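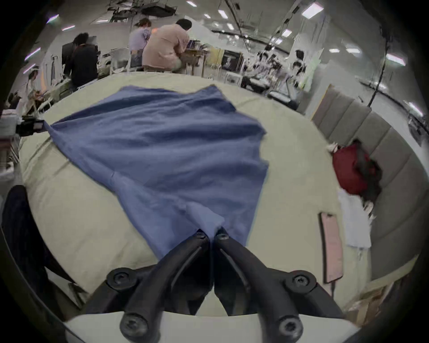

Blue on beige.

1/ The launderette in Menby has gone cashless, so I would like to talk about laundry for a bit. Mute as needed.

2/ For years the system was a bowl of coins by the front door. You took a fistful, you went, you came back with clean sheets and no change for parking. Now there's an app called Bornent. It wants my postcode, my date of birth and permission to send me offers. Offers of what? More washing?

3/ You can't pay for one wash, of course. You top up in fixed amounts, and none of them is the price of a wash. I currently have 91p in there. It'll be in there when I die.

4/ Also the dryers now run for 16 minutes a go. I've never met a duvet cover that was dry in 16 minutes. It comes out hot on the outside with a cold wet pillowcase living in one corner, and you pay again. 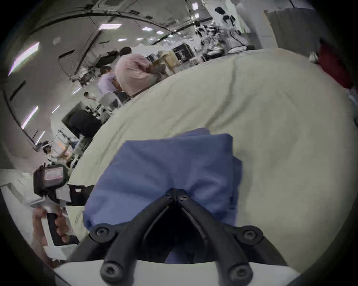

someone in the replies says the one in Lougher still takes coins and the woman on the service wash will do your shirts if you ask before noon

5/ Right, well, I've been to Lougher. It's three changes on the bus with a wet-weather bag of towels on my knee. I'm tempted, though. A machine with a slot in it! You put the money in and it goes round.

6/ Before you say it, yes, I could dry at home. I've got a flat with one radiator that works and a rail that folds up whenever it feels unappreciated. In April everything I own smelled faintly of toast.

7/ The folding is a separate grievance. My mother could do a fitted sheet in mid-air, while talking. I do the corners, lose a corner, find it, and end up with a sort of cabbage. It goes at the back of the cupboard behind the good towels.

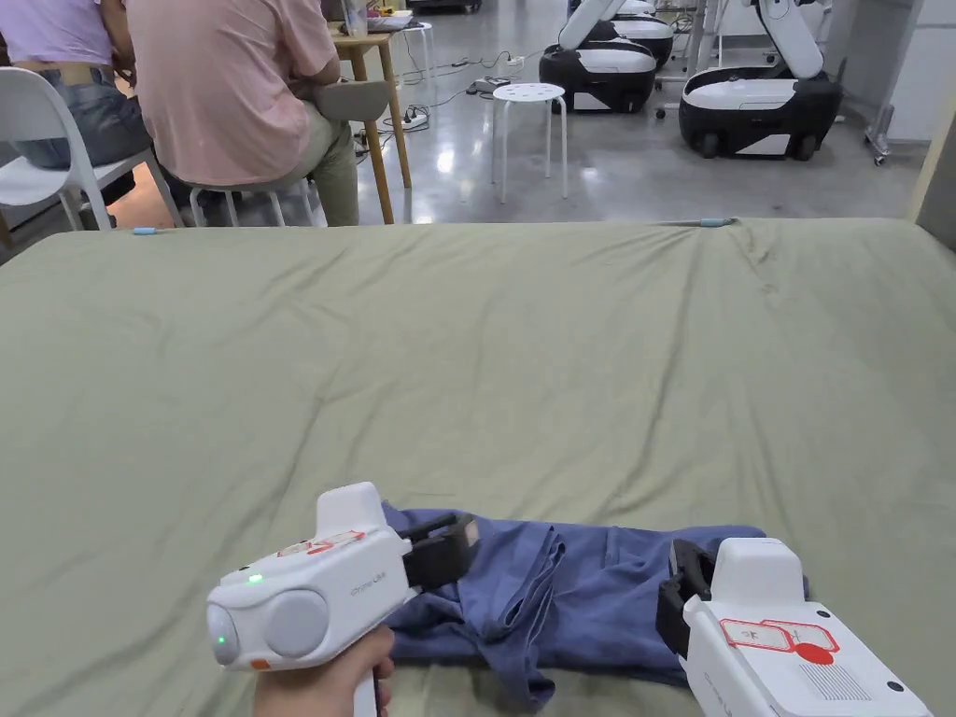 Another reply, from Bresivard: you don't fold a fitted sheet, you put it straight back on the bed. Own one set, wash it in the morning, pray for wind.

8/ I've thought about this more than I'd like and I can't fault it, apart from the weather. I do own three sets, two of which fit a bed I no longer have.

9/ Things I've written in the feedback box on the app so far:

– Please can I have my 91p
– The big dryer on the left squeaks (it always has, I just felt they should know)

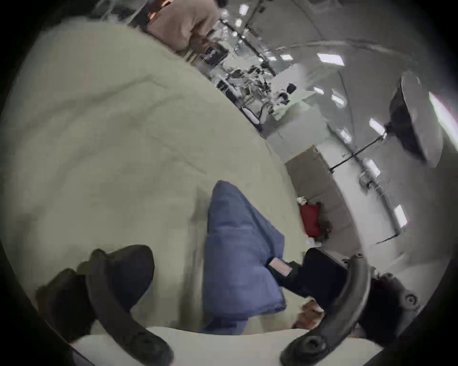 – Is there a person

10/ They've replied. My feedback is important, and I've been given a free top-up credit towards my next cold wash, to be used within the month at the Lougher branch.

11/ Lougher, where the machines take coins. I've asked them to look into it.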